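Equipment round, Plurnside site: gallery and notes

Page kept by Helmi Salminen. Last added to in August.

We are planning the next purchase of hand-held grippers and the tables, cabling and spares that go with them. This page is for the people who have to agree the budget but don't spend their days upstairs with the kit. It was asked for by Volker Mühlbauer at Grundport, who wanted to see the work before signing for more of it.

The current plan is for 27 pairs of grippers over two sites. Plurnside would take 23 and the rest would go to Nyamweya, where the room is smaller and the wiring is older. Both sites would work from the same task list, so the sets have to be interchangeable down to the finger pads.

What we do with them is mostly table work. A person holds one gripper in each hand and does a household job at normal speed: moving food on a plate, picking up small things, putting them down somewhere else. The recordings go to Dalibor Skála's group for training the arms. Food tasks are the largest group on the list at the moment, and they are also the hardest on the equipment.

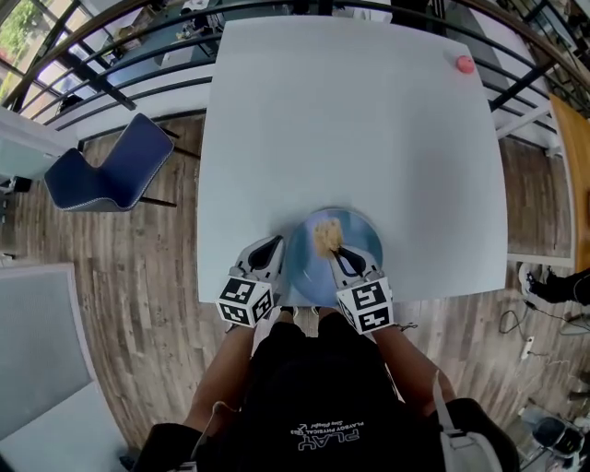 Food task at the square table, right gripper on the plate. The marker cubes sit near the base of each gripper.

Some points on the costs, in the order people have raised them.

Finger pads. These are the main consumable. Crumbly food gets into the edges and oil makes the surface slick, so food tasks use up pads faster than anything else we run. Ľubica Jurčo has asked for 40 spare sets to be bought with the first order instead of waiting for the second quarter. I agree with her. The supplier's lead time is long and we lost a good part of the spring to it.

Marker cubes. Each gripper needs one. The printed faces have to stay flat and clean or the tracking drops out. We can print replacements ourselves but the cubes have to come from Plornano to fit the mount. Please don't cut this line from the order, it is small and it has been cut twice already.

Gripper bodies. White shows stains. There is a dark version in the Plornano list at the same price, but Dalibor would rather not mix colours within one set of recordings, so we are staying with white for this round.

Tables. The plain white tops have worked well and are easy to wipe. The square ones let the person reach the far corners without leaning, and that matters for the tasks where an item is placed well back. Nyamweya has asked for the same size. We don't need anything height-adjustable.

Plates and tableware. These come out of petty cash and are not in the equipment budget. Coloured plates are preferred on white tops. Please keep the receipts, Volker's office does check.

Chairs and furniture. Not part of this request. We use what is in the building.

Power and cabling. This one needs a proper line of its own. Until now extension leads have been bought as and when, and we have ended up with a mixture of lengths. The request is for fixed sockets at each table at Plurnside, plus covered floor runs where a cable has to cross a walkway. Gönül Yalçınkaya has the quote from the electrician and will send it round separately. It covers Plurnside only. Nyamweya will need its own survey.

Cleaning time. Not equipment, but it affects how many sets we need. A pair that has been in food can't go straight to the next person. With the present stock that means people waiting, and it is the main argument for buying 23 pairs for Plurnside and not fewer. If the number has to come down, the food tasks should be cut back by the same proportion.

Storage. We need 2 lockable cabinets, one for grippers ready to use and one for those waiting to be cleaned. They are at present kept in the same cupboard with a label on the shelf, and the label is not always read.

Still open: whether the order goes in as one or is split between the sites, and who holds the spares if it is split. Volker prefers a single order for the discount. Ľubica would like the spares at Plurnside with a box sent over to Nyamweya each month. Comments on either to me or Gönül, please, before the budget sheet is closed.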